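Draft-Proofing and Door Gaps: Your Questions

Do those "save a fortune" draft kits work?

Some of them, a bit. I've tried a lot of this stuff in Heltirbridge houses and most of the savings claims on the boxes assume a home so leaky you could fly a kite in it. Seal the outside doors and the loft hatch first. If you still feel cold after that, a second kit won't fix it.

Should I seal the inside doors too?

Usually no. Air has to get back from the bedrooms to the hall somehow, and the gap under the door is how it does that. I'd only bother where one side is unheated, like a door into a garage or a closed-up back room. Ask a salesman and you'll get a different answer.
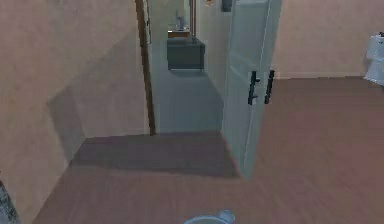 Page last changed: April, by Haf Trevor

What about the Resteo brush strip?

It's a brush on a strip. It does what the cheaper ones do. Steinar Bech fitted 2 of them for us and one was shedding bristles by the end of winter. On wood floors a brush drags less than rubber, so I'll give it that much.

The Tatex foam says it lasts for years. Does it?

Ours didn't. Foam goes flat where the door presses on it, and then you have a flat strip and the same draft. Check it every fall. Peel off all the old glue before you put new foam down or it won't stick.

How do I find a draft without buying a gadget?

Wet the back of your hand and move it slowly along the edges on a windy day. Réjean MacPherson paid 80 dollars for a thermal camera and found the leak at his mail slot, which he already knew about.

Can I make a house too tight?

Yes, and the people selling sealant don't bring it up much. If you burn gas, oil or wood indoors, never block a vent to stop a draft. Get the heater checked and keep a working carbon monoxide alarm. Wet windows every morning are another sign you've gone too far.

Is a paid home survey worth it?

Depends who's paying the surveyor. If it's free and comes from a window company, expect to hear that you need windows. Llewellyn charges 40 dollars for a basic visit and doesn't sell anything, so that's who I'd call. Tuesday is their day for phone bookings.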